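Up at 5 to get the dairy warm before the milk came. The boiler took its time, as it does every April when the nights are still cold and I have already turned the timer down for spring. Pádraig Mulcahy pulled in from Ilton a bit before six with the churns on the trailer. It was sheep milk this time, the first proper load of the season from his flock, and he was pleased with it. He said the ewes had been out on the lower field for a week and it had made a difference. I tasted some from the dipper and it was sweet and very rich.

Today was for Farnavov, which is our washed curd cheese and the one people ask for most at the Onby market. I had not made it since the fall and had to get the notebook out. My own handwriting from last year says "slower than you think" beside the line on stirring, underlined twice, with no other help given. I went slower than I thought.

Milk in the vat by half past six. Culture in once it was up to temperature, then an hour of waiting, which I spent on the salt order and on scrubbing the drain by the back door. The drain has been slow since the weekend. I got a lump of old curd out of it and it ran better, but I am going to have to take the grate off and do it properly.

Rennet went in at eight. The set was quick. I checked it with the knife at half an hour expecting to wait longer, and it broke clean right away, with clear whey in the split. Sheep milk will do that and I should have looked sooner. It was firm enough that the first cuts were hard going near the corners. Nermina Todorova came in at nine and took over one side, and between us we had it down to the size of chickpeas before it got any tougher.

Then the washing. We drew off whey and put in hot water, a jug at a time, stirring by hand. Nermina does this better than I do. She keeps her arm low and brings the curd up from the bottom in one turn, and hers never mats. Mine matted a little at the outlet end and I had to break it up with my fingers. We talked about the Onby stall while we stirred. She wants to take Pai there as well, the small soft one, and sell it by the piece instead of by weight. I am not sure. It does not travel well once the day gets warm, and we have only the one cool box that seals. I said we could try it for two markets and see what comes home.

Into the molds by eleven. We filled 16, which is all the big ones we have, and there was enough curd left over for a small basket. That one will be for the house. The press is the old one with the weights and the arm, and it squeaked all the way down. I put a light weight on for the first hour, turned everything, then went up to the full weight and left it.

Lunch was late and standing up. Bread, the end of a January cheese that had gone rather dry, and an apple.

In the afternoon I worked in the aging room. The older wheels needed turning and brushing, and there was blue on a few of the rinds along the bottom shelf. I wiped those with brine and moved them up a shelf. It has been too damp down there. I moved the fan too, and I will look again Monday. The cheese from February is coming along. I ironed one and the plug was smooth, pale, a little sour still. It needs another month at least and I put the plug back and sealed it over.

Nermina did the labels and then the accounts for the quarter. We are short by the price of a pallet of boxes, and she thinks the box people billed us for 1000 and sent fewer. She is going to call them. I have never yet opened a delivery and checked it, so I could not help her.
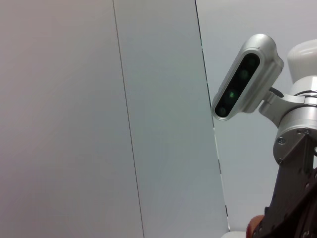

Pale gray panels and a thin dark seam.

Turned the Farnavov again at four and once more at seven. The faces have closed up well, apart from 2 that have a crease across the top where the cloth had folded under. I pulled the cloths straight and put them back on the press overnight. They will go in the brine first thing.

The whey went to Pádraig for his pigs when he came back for the churns. He stayed for a cup of tea and told me he expects more milk next week, maybe more than the vat will hold. I told him to call the night before so I can plan on two makes. That will mean washing the molds in between and finding somewhere to put it all.

Cleaned down, floor done, lights off at half past eight. Hands very sore from the curd. Must buy more brine salt and a new cheesecloth, and ask in Ilton whether anyone can fix the squeak in the press.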